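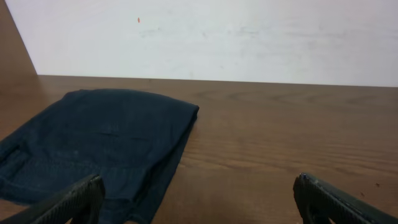 印刷する | メールで送る

Poliaについて

Poliaは、洗ってたたむことを仕事にしている小さな会社です。ご家庭の服、お店の作業着、宿のリネンをお預かりして、洗い、乾かし、たたんで、お返しします。会社ができてから16年になります。はじめは洗濯だけの店でしたが、今はたたむ仕事のほうが有名になりました。少しふしぎなことですが、私たちはうれしく思っています。

このページの文章は、Poliaをはじめた者が自分で書いています。日本語は大人になってから習いましたので、かたい言い方や、まちがった言い方があるかもしれません。お客様から「直してもらったほうがよい」と親切に言われたこともあります。でも、会社の紹介は自分の言葉で書きたいと思いましたので、助詞だけ見てもらって、あとはそのままにしています。

名前のこと

よく聞かれますので、先に書きます。Poliaという名前に、辞書にのっている意味はありません。最初はFoliaという名前にするつもりでした。Foliaは「葉」という言葉から考えた名前で、たたんだ布が重なっているようすが、葉や本のページに似ていると思ったからです。ところが、看板を注文するときに私が書いた字がきたなくて、FがPになってできあがってきました。作り直すお金がありませんでしたので、そのまま店の名前にしました。今、Foliaは教室の名前として使っています。

店は坂の下にあります。一階が洗い場と受付、二階がたたむ部屋です。もとは家具の店だった建物で、二階の床は歩くと音がします。夏は二階がとても暑いので、作業は朝の早い時間に始めます。

たたむ仕事について

たたむことは、だれでも家でしていることです。ですから、これを仕事にしていると言いますと、お客様はときどき困った顔をなさいます。お金をはらって人にたのむことでしょうか、と。私の考えでは、毎日のことだからこそ、たのめる場所があるとよいのです。小さいお子さんのいるお宅、手をけがした方、夜に働いている方など、いろいろな事情のお客様がいらっしゃいます。事情は聞きません。話してくださる方の話は聞きます。

私たちのたたみ方は、特別なものではありません。ただ、棚に入れるときのことを先に考えます。お客様の棚の幅と深さを最初の回にうかがって、その大きさに合わせてたたみます。浅い引き出しの方には平たく、かごに立てて入れる方には細く、旅行かばんに入れる方にはまた別の形にします。同じズボンでも、たたみ方がちがうと、まったくちがう荷物になります。

厚い布のこと

新しく入った人には、はじめにデニムや綾織りの厚い布をわたします。Tシャツのほうが簡単だと思われるようですが、薄い布はやわらかいので、どこが悪いのか自分でわかりにくいです。厚い布は正直で、縫い目をそろえないまま折ると、片方だけが高くなります。

手順を少し書いておきます。お宅でもできます。

まず、ファスナーとボタンをしめます。ポケットの中を見ます。ポケットの袋がねじれていたら、手を入れてまっすぐにします。次に、机に広げて、手のひらで上から下へなでます。このとき引っぱらないでください。引っぱると、もどるときに新しいしわができます。

左右の脚を重ねます。脇の縫い目と内側の縫い目は、いつもぴったり合うとはかぎりません。古いジーンズは、洗っているうちに脚が少しねじれてくるものがあります。そのときは縫い目を無理に合わせないで、すそと腰の位置を合わせます。股のところに三角に出る部分は、内側に折ります。これだけで、できあがりの形がずいぶんよくなります。

それから、すそを腰のほうへ持ってきて折り、もう一度折ります。腰の部分は布が何枚も重なっていて厚いので、すそを腰の上まで持ってこないで、少し手前で止めます。折り目は強く押さえません。丸みが残っているくらいでよいです。色の濃い布は、同じところを強く折りつづけると、そこだけ白くなることがあります。紺色のものは特に目立ちます。

最後に、丸い折り目を手前に向けて棚に入れます。取り出すときに一枚だけつかめるからです。

机のこと

二階では、木の机で作業をします。開店のころは、白い板の台を使っていました。きれいに見えましたが、表面がすべって、厚い布を折ると下の段が逃げていきました。木の机にかえてから、布が落ち着くようになったと思います。机の世話は、かたくしぼった布でふいて、よく乾かすことだけです。油やワックスは服にうつるといけませんので、ぬりません。

机の高さについては、ずいぶん長く話し合いました。背の高い人も低い人もいますので、みんなに合う高さはありません。今は高さのちがう机を使い分けて、低いほうには足の下に板を入れて調節しています。もっとよい方法を知っている方がいらっしゃいましたら、教えてください。

お直しと、古い服

たたんでいますと、服の傷んだところがよく見えます。すそのほつれ、ポケットの角の穴、取れそうなボタンなどです。見つけたときは、小さな紙に書いて服につけてお返しします。勝手に直すことはしません。前に一度、ひざの穴をきれいに閉じてお返しして、お客様をがっかりさせたことがあります。あれは好きで開けていらした穴でした。それからは、かならず先に聞くことにしています。

お直しは、となりの通りにあるBastosという仕立ての店にお願いしています。ミシンの音がとても静かな店です。ファスナーの交換とすそ上げは、Poliaの受付でいっしょにお預かりできます。お返しまでの日数は、受付でおたずねください。

もう着ない服については、Padiaという引き取りの取り組みをしています。洗って、たたんで、必要としている方にお渡しします。昨年度は341点をお預かりしました。受け取れるのは、まだ着られる服だけです。下着と靴は、申し訳ありませんが、お受けしていません。名前の刺しゅうがあるものは、取ってからお持ちください。

たたみ方の教室 Folia

教室は、店の二階で月に2回ひらいています。参加費は2,000円で、お茶がつきます。持ち物は、ご自分の服を少しと、できればお宅の引き出しの大きさを書いたメモです。ご自分の服で練習しないと、帰ってから同じようにできません。服をたくさん持ってきてくださる方がいますが、時間の中では全部たためませんので、いつも困っているものを選んでください。

10月の教室では、冬の厚い服をしまう前の準備と、かさを小さくするたたみ方をいたします。お子さんといっしょの参加もできます。小さいお子さんは、くつ下を組にする仕事がとても上手です。

お約束していること

お預かりした服は、ほかのお客様の服といっしょに洗いません。においの強い洗剤は使いません。ポケットから出てきたものは、紙くずのように見えても捨てないで、袋に入れてお返しします。レシートだと思ったものが、大事な手紙だったことがありました。

反対に、できないこともあります。革と毛皮、着物はお預かりできません。お急ぎの当日仕上げも、今はしておりません。人をふやせばできるのですが、急いでたたんだものは、やはり少し曲がっています。

見学について

二階の見学を希望される方は、受付にお電話ください。作業が多いのは午前8時からお昼までです。階段が急ですので、歩きやすい靴でお願いいたします。写真をとるときは、ほかのお客様の服がうつらないように、かならず係に声をかけてください。

ご質問は、電話でも手紙でもけっこうです。私が日本語で返事を書きますので、少しお時間をいただくことがあります。どうぞよろしくお願いいたします。

Polia 店主

シェア 16 | コメント 2

当サイトでは、ページを見やすくするためにクッキーを使用しています。このまま閲覧を続けると、クッキーの使用に同意したものとみなされます。 同意する | 詳しく見る

印刷する | メールで送る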